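# Good practice at the gripper

*Safety standards for robots are well developed. The rules for the people who teach them, with tools held in the hand, are still being written.*

Anyone who puts a robot arm on a factory floor in Britain has a shelf of documents to work from. There are limits on speed and force, requirements for guarding, and a set form for the risk assessment. Very little of it applies to a hand-held gripper, a tool with two powered or spring-loaded fingers and a camera, carried by a person who performs a household task while the camera records.

The Ollerstead code of practice, now in its second draft, is an attempt to fill part of that gap. It runs to 30 pages and contains 73 clauses. Most deal with matters a machine-shop foreman would recognise: inspection before use, condition of the contact surfaces, control of the work area, and records. The remainder deal with the recordings.

The clauses on finger pads drew the most comment. The first draft asked for pads to be replaced at fixed intervals. Vovico, which hires out hand tools of this type, objected that intervals mean little when one operator lifts cups and another drags wire baskets. The second draft requires inspection at the start of each session and after every 10 hours of use. A pad with a worn edge may stay in service if the gripping face is sound and the wear is logged. Loose fibres are to be removed before recording, as they can drift across the lens or catch in a joint.

Clauses on the work area are shorter. The target object must stand on a stable surface. Cables that cross the operator's path must be tied back or rerouted. Screens in view must be locked or turned away, a rule taken almost unchanged from the Obradović guidance on recording in offices. Conen asked for an exemption where text on a screen cannot be read at the recorded resolution. The drafters refused it, on the grounds that resolution improves and recordings are kept.

Two points remain open. One is whether the operator or the site should sign the area check. The other is how the code should treat background objects that play no part in the task.

Background is the harder of the two to put into a rule. A strict reading would have every session take place against a bare wall, and the data would be poorer for it. The current wording permits ordinary furniture behind the target but requires it to be listed. A session at a white rack with a wire grid back would need an entry for the desk beyond it, another for the lit monitor on that desk, and a note that objects show through the grid. The drafters will take comments on the clause until May.
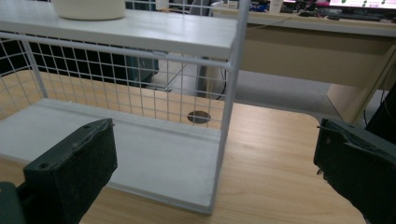
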